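Clavevside Repair Board > Workshop and Fixtures > Bellows boots on vertical rods: replace on schedule or on condition?

14 replies, last activity in June

zestness_bench
Opening this for opinions on the ribbed rubber boot over the chrome rod. Ours has dust specks and light scuffs on the rings. I am trying to decide whether that justifies a replacement or a wipe-down.
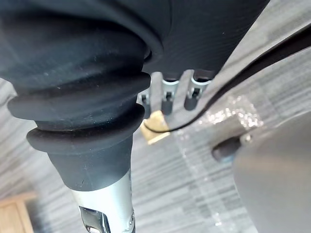

pughline: Scuffs on the outer lips tell you very little. Rubber boots crack in the valleys, between the rings, where the material folds. Extend the boot fully, put a light behind your shoulder and check each valley over the whole circumference. If you find a line that opens when you stretch it, replace. If not, wipe it and put it back in service.

zestness_bench: I have checked the front half. The rear half is hard to reach with the housing in place. I can get a mirror in but not a hand.

edow_parts: Mirror is fine for cracks. Use a fingertip for stickiness, which a mirror won't show. Rubber that has started to break down from oil goes tacky before it splits.

torqueledger: I disagree with inspecting on condition. We replace at 1,000 hours regardless. A boot is cheap. A scored rod is not. I have had one pass inspection in the morning and let grit in the same afternoon.

pughline: 1,000 hours is arbitrary unless you state the environment. In a clean room that boot has most of its life left. Next to a grinder it is late. What is the number based on?

torqueledger: Our own log. 122 boots, mixed duty, mostly woodworking dust. Failures start to climb after 1,000. Not claiming it applies everywhere.

pughline: Then it's a good number for woodworking dust.

flatwasher: What does the collar at the bottom seal with? Tapered collars of that general shape come in two kinds, one that grips by its own tension and one that wants a clamp over it. If yours is the tension kind and the rubber has relaxed, it will ride up the rod and the rest of the boot can be perfect and still useless.

zestness_bench: Tension, as far as I can tell. There's no groove for a clamp. It doesn't turn freely when I try it by hand.

flatwasher: Push it axially, not in rotation. Rotation drags the whole boot and feels tighter than it is. If it slides with light finger pressure, it's done.

zestness_bench: Tried it. Slides 2 mm, then stops and comes back.

flatwasher: Coming back is the boot pulling on it. The question is whether the lip slipped or the rubber flexed. Mark the rod at the lip with a grease pencil and try again. Wipe the mark off afterward.

edow_parts: While you are down there, look at the silver clips next to the boot. If they sit that close on your unit, check for rub marks on the side of the rings. A bent bracket will cut a boot faster than dust will. I would look at the edges of the slots too, stamped slots can carry a burr.

torqueledger: Seconded. And don't straighten a bracket with the boot compressed. Pliers slip.

zestness_bench: No rub marks that I can find. One clip is at more of an angle than its neighbor. I don't know if it was built that way.

edow_parts: Compare with the drawing if you have one. I would leave it alone if nothing touches over the full stroke.

pughline: On cleaning, since it will come up. Damp lint-free cloth, mild soap, then dry. No solvent and no silicone spray. Silicone makes the rubber look new and then holds dust in the folds.

torqueledger: I use silicone and have for years. It has to be the dry-film type, one pass, wiped off after 20 minutes. The wet aerosol is what gives it a bad name.

pughline: We will not agree on this. Soap costs less and leaves nothing behind.

flatwasher: Either way keep it off the chrome. Clean the rod separately with a dry cloth before you let the boot back down, or you pull whatever was on the rod straight up inside.

zestness_bench: Grease pencil result: the lip did not move off the mark, the travel was all in the rubber. I am going with soap and water, a mirror check on the rear valleys, and a spare on the shelf. Pugh lists one with the right bore but a shorter extended length. Has anyone fitted a short one?

edow_parts: Don't. At full stroke it lifts the collar. Measure extended length with the rod all the way out and add a margin. Send me the bore and both lengths and I'll check what Edow has.

zestness_bench: Will measure tonight and post the numbers.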